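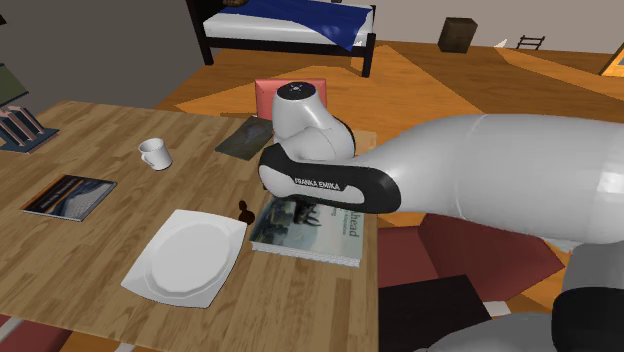 *A hardcover on a wooden table.*

Every few months a studio buys a long novel and announces a film. A few months later it announces two films. I have stopped being surprised by this, but I still think it is usually a mistake, and I want to lay out why while the *Hamau* adaptation is still early enough for someone to change course.

For those who haven't read it, *Hamau* runs to 1,669 pages in my paperback set, spread over three volumes. It follows a family of salt traders through four generations, and most of the pleasure is in how slowly things go wrong. The first volume has a dinner that lasts 18 pages. A loan is made over soup, and the loan ruins everybody two volumes later. I don't see how you film that as an action picture, and from the first trailer it looks like they are going to try.

The usual defense of splitting a book is that more screen time means less gets cut. In practice the extra time rarely goes to what was in the book. It goes to chases, to a villain who has to appear in part one so that he can be beaten in part two, and to a romance that was a paragraph. Look at what happened with *Undville*. The novel is 200 pages long, and a person can read it on a Saturday and still have time to make dinner. It became two movies, the second of them longer than the first, and the one thing everyone who loved the book remembered, the narrator's letter to her landlord, was dropped from both.

I'm not a purist. Characters can be merged, and endings can be moved. The best adaptation I know of is *Drumley*, which threw out half the plot, moved the setting from a port to a mining town, and kept the same mood from start to finish. It ran under two hours. Whoever wrote it had decided what the book was about, and then cut everything that didn't serve that. You could tell because the cuts were clean. There were no scenes where a character shows up, says one line for the fans, and leaves.
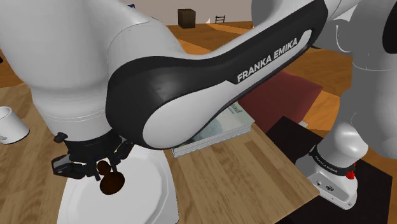
*Small dark brown piece, held in a gripper.*

Fan service of that kind is my other complaint. A studio that pays for a popular title gets nervous about the readers, so it fills the picture with props and names they will recognize. The family ledger in *Hamau* is already in the trailer twice. In the book it matters because nobody in the family opens it for 1,000 pages. If the movie opens it in the first scene so that we can all see the nice leather, then the later chapters have nothing left to work with.

There is a fair argument on the other side. Big books are expensive to film, and a single three-hour release is a bigger risk than two that share sets and actors. I understand the accounting. I also know that some viewers like to live in a world for as long as possible and don't mind a thin middle. A television season would suit those viewers better, and *Hamau* too. The *Londoño* series took eight episodes over one summer in the story, and it let people sit in rooms and talk. Readers complained about the casting for a week and then watched all of it.

If it has to be film, then I would ask for one film, made from volume one only, with a real ending. Volume one has an ending. The eldest daughter sells the boat and walks home, and you could stop there and send people out satisfied. If enough tickets are sold, make the next one. If they aren't, at least there is one complete movie in the world with that walk in it.

The second part already has a release month, December, the year after the first. The script for it, according to the same announcement, hasn't been started.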